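第4章 分类：东西该放在哪儿

6月
科比纳·博阿滕（Kobina Boateng）

学完前三章的读者，已经知道怎样给一件东西起名字、怎样记下它的特征、怎样在记录里留下日后能看懂的日期。这些本事都很体面，也都有一个共同的缺陷：它们一次只处理一件东西。现实中的东西是成批来的。它们装在纸箱里，堆在共享文件夹里，附在标题为“最终版”的邮件后面，而把它们交给你的人通常已经办完离职手续。

本章讲分类。分类是信息组织里最古老的手艺，也是门外汉最自信的一门。很少有人未经训练就敢给别人补牙，可是随便哪间办公室里都有人愿意在一个下午之内把全部档案“理一理”。理完之后的那一年，大家都在找合同。

先从弗姆代尔（Vamdale）镇图书馆说起。该馆的地方文献室藏有473份小册子、传单、戏单和会议记录，多年来按到馆先后上架。这个办法有一个好处：上架的人不需要思考。它的坏处要等到有人来借才显露出来。读者要找本镇的老戏单，馆员得先回忆那位捐赠人大概什么时候过世，因为戏单是他的子女清理房子时送来的。换句话说，要在这间屋子里查戏剧史，得先懂一点家族史。

后来馆里决定重新分类。新方案设了17个大类，写得很认真，每一类都有名称和说明，还附了举例。方案施行一年后，最满的一类叫“其他”。第二满的一类叫“综合”。两类的区别写在说明里，说明夹在“综合”的第一个文件盒中，而那个盒子不知被谁归到了“其他”。

我举这个例子并没有嘲笑弗姆代尔的意思，我自己的书房也经不起查。值得注意的是，那份方案在纸面上几乎挑不出错：类名清楚，层次整齐，编号也没有重复。它的麻烦出在别处。拟方案的人想的是世界上有哪些学问，来借书的人想的是自己家那条街从前叫什么。前者把街道的材料拆进了“交通”“建筑”“民政”和“杂俗”，每一处都拆得有理有据，于是一条完整的街就此从图书馆里消失了。

这类情形在教科书里有一个平淡的名字，叫“类目与需求不匹配”。名字平淡，是为了写进报告时不至于得罪人。

我们把分类最朴素的形态放在心里，会有助于理解后面的术语：有若干东西，有若干格子，有一个人站在中间，手里拿着一件东西，犹豫。分类学的全部内容，无非是让这个人少犹豫一会儿，同时让另一个人在很久以后能猜中他当时的决定。
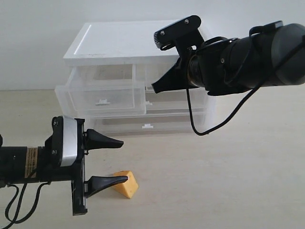

有位读者读过本章旧稿后来信反驳，说这样讲把事情说小了：分类首先是一种认识活动，博物学家给甲虫分目的时候，心里惦记的是甲虫之间的亲缘，哪里管得着将来谁来取甲虫；照作者的说法，一部植物志和一间储藏室就成了同一回事，这对植物志很不公平。

来信说得有道理，我在此照录，并且只作有限的投降。以认识为目的的分类，和以取用为目的的分类，确实应当分开讲。前者问“它是什么”，后者问“谁会来找它，从哪里找起”。前者若是错了，可以在下一版里改正，作者甚至会因此得到一点名声。后者若是错了，改正的办法是把所有东西重新搬一遍，搬的人不会得到名声，只会得到腰疼。

不过我要替储藏室说一句话。许多以认识为目的的分类，出发时气象庄严，落到纸上、柜里、数据库里以后，照样要回答储藏室的问题。标本要放进标本柜，标本柜的门就那么宽。一种植物刚从这一科改到那一科，论文三页就讲完了，标本室却要挪动半层楼，于是不少标本室选择过些年再挪，等学界拿稳了主意再说。学界至今没有拿稳主意，标本室的耐心因而显得很有远见。

4.1 几个基本概念

学分类要先认识几个词。它们在日常语言里都有意思，只是与这里的意思略有出入，初学者的错误大半由此而来。

“类”指一组具有某种共同特征的事物。这句话听上去无懈可击，毛病出在“某种”二字上。任何两件东西都有共同特征，只要你肯找。一把伞和一份租约都怕丢，都在需要时不在手边，都容易被别人拿错。因此说“它们有共同之处”，等于什么都没有说。要紧的是这一共同之处有没有人在乎。

“类目”指一个类在某份方案里的位置和名称。类是想出来的，类目是写下来的。写下来之后，它就开始过自己的日子：有人引用它，有人误解它，有人因为它的名字听着顺耳，就把不相干的东西往里放。弗姆代尔的方案里有一类叫“生活”，我想不必多说了。

“划分标准”指我们凭哪一项特征把大类拆成小类。按年代，按地点，按材料，按作者，按颜色，都可以。传统教程在此处有一条严令：一次划分只用一个标准。把乐器分成弦乐器、管乐器和贵的乐器，就是违反了这条严令，尽管在买乐器的家长看来，第三类是其中最有用的一类。

“穷尽”指每一件东西都有类可归。“互斥”指每一件东西只归一类。两条要求合在一起，在旧教材中常常加框排印，学生背得很熟。请读者继续背，考核时仍然有用。但也请留意，现实中能够同时满足这两条的方案十分稀少，满足了的，多半靠的是“其他”这一类在暗中出力。

“其他”值得单独谈，我们放到本章后半。此处先说一点：它的存在并不丢人。一份没有“其他”的方案，要么对象极其单纯，要么作者还没有见过对象。

“深度”指方案分了几层。层次少，每一层里的东西就多，找起来靠翻；层次多，每走一步都要做选择，找起来靠猜。经验不足的设计者偏爱多分几层，因为层次多的图画出来好看，像一棵倒过来的树。经验丰富的设计者也偏爱多分几层，他们只是学会了在汇报时把图折起来一半。

“粒度”和深度有关，却不相同。它指最小的类究竟有多小。一家五金铺子把螺丝放成一类，另一家按长短粗细分得很细，两家都可能是对的，要看来买螺丝的人说得清说不清自己要什么。倘若十个顾客里有九个进门就比画着手指说“这么长的”，那么分得再细，最后起作用的还是柜台后面的那个人。

练习这些概念时，学生往往喜欢从家里找材料，这很好，家里的东西种类杂、来历乱，又没有人敢说你的方案不专业。我只提醒一件事：动手之前先问问同住的人。把一家人的东西按你的标准收好，等于宣布从今天起凡是找东西都得先来问你。有人起初很享受这种地位，到了半夜被叫起来找剪刀的时候，看法通常会变。

材料的多少倒不要紧。拿一只桌上的小储物盒来试，抽屉只有寥寥几个，问题就已经齐全：上面小的放什么，下面宽的放什么；大东西放进宽的，是按尺寸分；常用的放进顺手的，是按频率分；两种标准同时用上，你就有了第一次划分冲突，而且多半要到第三件东西才会发觉。到那时，头两件已经放好了，人是不太愿意把放好的东西再拿出来的。

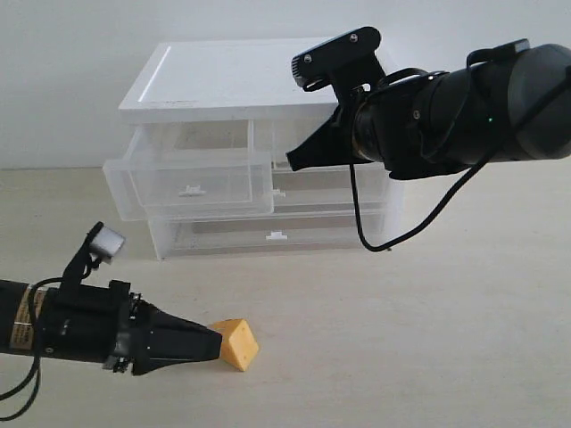
4.2 谁来决定

教科书讲分类，常用被动语态：“类目被设定”“标准被选取”。这种写法很文雅，好处是看不出谁该负责。本节打算把主语补上。

霍特赛德（Hotside）是一家经营餐饮设备的公司，商品目录向来由采购部门编。采购部门按供货商分类，道理十足：哪家供货商的东西，由哪个采购员管，账单寄到哪张桌子，清清楚楚。网上商店开张时，公司把这份目录原封不动搬了上去。顾客要买一只汤锅，得先知道它是谁造的；知道它是谁造的人，往往已经有一只了。

销售部门提出改用“用途”分类，采购部门不同意，说一只锅有许多用途，而供货商只有一个。从互斥的角度看，采购部门完全正确。讨论进行了很久，最后双方达成妥协，目录按字母顺序排列。谁都不满意，因此谁都觉得公平。

这个故事的教益通常被概括成“要以用户为中心”。我教这门课多年，对这句话抱有敬意，也抱有疑心。用户有很多种。采购员也是用户，仓库里拿着单子走来走去的人也是用户，年底来核对存货的审计更是用户，而且是大家都不敢让他久等的那一种。说“以用户为中心”，等于说“以圆周为圆心”，听起来方向明确，走起来要看先遇见谁。

较为实在的做法，是在设计之初写下一张短单子：谁放，谁取，谁核对，谁在出错时挨骂。四种身份常常落在四个人头上，偶尔落在同一个人头上。落在同一个人头上的时候，几乎用什么方案都行，因为他记得住。个人书架之所以千奇百怪而运转良好，原因就在这里。有人按书脊的颜色排，有人按读完时的心情排，都找得到。等到有一天要把书架交给别人，颜色还好说，心情就难了。

落在不同的人头上时，放的人与取的人之间便有了利害之争。放的人希望类少、规则松，最好闭着眼睛就能放完下班。取的人希望类多、规则严，一伸手就是要的那件。分类方案多少是两者之间的一纸和约。和约总由一方起草，只要看一眼方案里的“其他”有多大，就可以大致推断起草的是哪一方。

韦贝克（Verbeke）仓储的做法可以作为补充。它的货架不按货物种类分区，新到的货哪里有空位就放哪里，由系统记下位置。初到的参观者大为震惊，以为撞见了一家正在倒闭的公司：茶叶旁边是门把手，门把手上面是雨靴。取货的人却走得飞快，因为手里的终端告诉他去哪一排哪一格，他不必明白雨靴为什么在那里。

有的教材据此宣布，有了检索系统，分类就过时了。这话我每隔几年听到一次，说的人不同，语气相同。韦贝克的货架上没有分类，是因为分类搬了家，住进了那套系统里。货物入库时仍然要有人填写品名、规格、保存条件；填错一栏，那双雨靴就会以调味品的身份在仓库里安度余年，架上明明有，系统里永远没有。按种类分区的仓库里，放错的雨靴好歹会被路过的人看见，觉得奇怪。在韦贝克，没有什么东西会显得奇怪。

请读者记住这个对比，第4节讨论检索与浏览的关系时还要用到它。分区陈列有一种常被低估的好处，就是让错误显眼。随机存放有另一种好处，就是不浪费空位。两种好处不可兼得，兼得的产品说明书倒是很多。

4.3 名称的麻烦

类分好了，还要起名。许多初学者把最好的精力花在划分上，到了起名时天色已晚，便随手写下第一个想到的词。后来的使用者看不见划分的苦心，他们只看见名字。

好名字的标准说起来不难：使用者读了，能猜中里面有什么；更要紧的是，能猜中里面没有什么。“文具”大体及格。“办公用品”就差一些，咖啡算不算，各办公室意见不一，而且意见往往与谁喝咖啡有关。“资料”则完全没有提供消息，凡是纸都是资料，凡是文件也都是资料，包括那份名叫“资料”的文件。

专业名词有专业名词的陷阱。波隆（Polon）是一套文件管理软件，早期版本把尚未归类的文件放在一个叫“待鉴定”的文件夹里。在档案工作者看来，这个词准确而克制。普通职员看了，以为里面的文件牵涉官司，谁都不敢动，有人甚至专门绕开。新版把它改名为“收件箱”，当月就塞满了午餐菜单。可见改名能改变行为，至于改成什么样，事先很难保证。

与此相关的是同义与近义。同一批东西，“票据”“凭证”“单据”“发票”各有拥护者，会计可以用半小时讲清它们的差别，其余的人可以用半分钟把这些差别忘掉。处理办法有2个。其一是选定一个正式名称，让其余的词都指向它，这叫控制词表，本书后面另有专章。其二是把几个名称都写在标签上，中间用斜线隔开。第二种办法在学理上不值一提，在实践中十分好用，直到标签写不下为止。

标签写不下的时候，人们会开始用缩写。缩写是写给知道全称的人看的，而知道全称的人不需要标签。

家庭里的例子更能说明名称与内容如何慢慢走散。许多人家都有一个地方叫“放药的”。起初里面只有药。后来进来了体温计，这还说得过去；又进来了创可贴，创可贴旁边进来了针线，因为扣子掉了也算一种小伤；再后来进来了电池，理由已经不可考，大概是体温计要用。几年过去，全家人照旧叫它“放药的”，药却因为里面太满，挪到了别处。 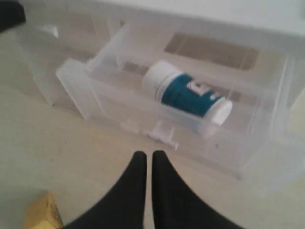

这种现象叫类目漂移。每一步都有理由，每一步的理由都只看前一步，于是走了几步以后，首尾之间就没有任何共同点了。漂移很难在发生时察觉，负责归类的人每次只拿着一件新东西，他比较的是它和抽屉里最近那件东西像不像，不会去比较它和标签像不像。标签他早就不看了。

机构里的漂移更体面一些，会留下会议记录。弗姆代尔图书馆那份方案中有一类叫“水利”，本意收录河道与水渠的材料。某年收进了一份游泳池的开放通告，理由是水；接着收进了游泳比赛的名次表，理由是游泳池；接着收进了一届田径运动会的秩序册，理由是那年的游泳比赛和它印在同一本册子里。后来一位研究河道的读者在“水利”类里读到了跳远成绩，据说他读得相当投入。

怎样对付漂移？常见的建议是写“范围注释”，即在每个类目下用一两句话说明收什么、不收什么、容易混淆的东西去哪里找。这条建议完全正确，我也郑重地推荐给各位。唯一的困难在于，写注释的时候，作者只能预防他想得到的混淆。游泳池的通告不在任何人的预想之中。因此范围注释应当留有增补的余地，每当有人为一件东西争论过归属，就把争论的结果添进去，连同理由。只写结果不写理由，后来的人会觉得前人武断；写了理由，后来的人仍会觉得前人武断，但至少知道是怎么武断的。

另一条建议是定期复查。从每一类中随手取几件出来，交给一个没有参与归类的人，请他说出类名。说得中，这一类大致健康；说不中，就要看看是东西走错了门，还是门上的字过了时。复查不必兴师动众，也不必挑在年底，年底人人都在复查别的。要紧的是取样时别只取放在最前面的。前面的东西总是整齐的，正如客厅总比卧室整齐。

到这里，读者也许会问，既然方案总会漂移，名称总会走样，用户总有好几种，为什么不干脆等到东西多得不能忍受时再分类。许多机构采取的正是这个策略，只是没有写进制度。它的代价在于，等到不能忍受的时候，记得那些东西来历的人往往已经走了，剩下的人面对一箱没有头绪的纸，只好根据纸的大小来分。纸的大小是一个完全合格的划分标准，穷尽，互斥，一次只用一个，旧教材挑不出半点毛病。

下一节从“其他”讲起。请读者在往下读之前，找出自己手边任何一个叫“其他”“杂项”“未命名”或者“新建文件夹”的地方，先不要整理，把里面的东西逐件看过，记下每一件当初为什么没有去别处。记不起来的，也照实写上“记不起来”，后面的练习要用到这份记录。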